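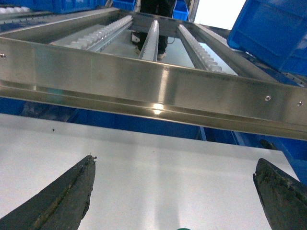

Atieno Muriithi

Search this site Search Enter keyword

Brokis Finger Care and Guarding Kit, for two-finger grippers on sorting and transfer lines

Reading time: 6 minutes

Anyone who has kept a gripper going through a busy spring will know what fingers look like by the end of it: the surface gone greenish-brown in streaks, the edges chipped, the tips starting to crumble. They do still close, which is rather the trouble, as a finger that still closes tends to stay on the wrist until something is dropped. The Brokis kit began as a tin of spares and a handwritten card that Elibariki Khaemba kept in his bench drawer, and it has grown (slowly, and with a good deal of arguing over tea) into something we are proud to put in a box and send out.

It is meant for people who run a gripper alongside chutes and toothed rails, with storage bins to either side and somebody on foot within reach of the line. If your arm lives inside a full cage and never meets a person, you will find a lot of it useful all the same, but the guarding cards may be more than you need.

What comes in the box

There are six finger pads, cut to the Vevano pattern, with their screws in a small bag taped inside the lid. You also get a wear gauge in bright orange, a soft brush, a folded cloth, a pack of printed inspection cards and the ring-bound practice book that Beatrice Kimaro wrote and then rewrote when we all told her it was too short. The pads fit either side, so please don't worry about lefts and rights. The screws are a shade longer than the ones they replace, and I would ask you not to mix old and new on the same finger.

The inspection round

The practice book sets out 11 checks, and they are in the order you would naturally walk them. I won't copy them all out here, but I do want to talk through the ones that people ring us up about, as a little explanation seems to go a long way.

Isolate first, and lock off. I know everybody says it. A cell that has stopped by itself may be waiting for a part, and a waiting arm looks exactly like a switched-off one. Put your own padlock on, keep the key in your own pocket, and try the start button before you put a hand near the wrist.

Look at the fingers open, at their full gap, and then closed. Residue on the inner face is a cleaning job and the brush will see to most of it. Chipping along the upper edge is a different matter. Lay the orange gauge against the tip, and if you can see daylight under the notch, the pad comes off that day. We used to allow one more shift and we have stopped doing so.

Change pads in pairs, even when only one has gone. A new pad facing a worn one pulls the grip to one side, and you will spend a week blaming the program.

Next, wipe down the flat panels the gripper passes over. Specks on a pale surface are easy to spot and they are often the first crumbs off a tired pad, so have a look at what comes away on the cloth before you shake it out. Loose bits and pieces near the panel edge should go too, whatever they are. Then run your eye along the steel beams and check that every bolt head is seated. Caroline Kaijage puts a line of paint pen across hers, from the head on to the metal, and can tell from a few paces off whether one has turned. It's a lovely habit and it costs next to nothing.

Toothed rails want brushing along their length, never across, and only with the line locked off. White plastic teeth are kinder to products than steel ones but they do chip.

People near the line

This is the part of the book I care about most, so forgive me if I go on. Feet and lower legs get forgotten. An operator standing behind a chute may be hidden from the waist down by rails and bins to everyone on the far side, and what the arm's owner thinks of as the edge of the cell is, to the person working there, simply where they stand. Walk round to their side and look from there. Mark the standing place on the floor. Keep bins from creeping into it, keep cables clear of it, and ask for closed shoes with a decent sole from visitors as well as staff.

Where your own risk assessment asks for a slower speed with someone in reach, write that speed on the card and hang the card on the cell, in big letters. The kit doesn't replace the assessment or your local rules, and the maker's manual for your arm comes first wherever the two differ.

Fitting and ordering

Fitting takes 13 minutes by Kipchumba Rweyemamu's kitchen timer, though he has done it more often than any of us and a first go will be longer. Pads and cards can be bought separately. The larger Tiva gripper needs the wide pads, which we hope to have back in stock in March; please tell us which you have when you order, as the two look very much alike in the packet. Orders that reach us before 2 pm go out from the Mfaume store the same afternoon.

If a pad wears oddly, do send it back to us in an envelope with a note of what it was lifting. Beatrice keeps them all, and the next printing of the book will have a chapter on them.

Contact us | Copyright Brokis | Back to top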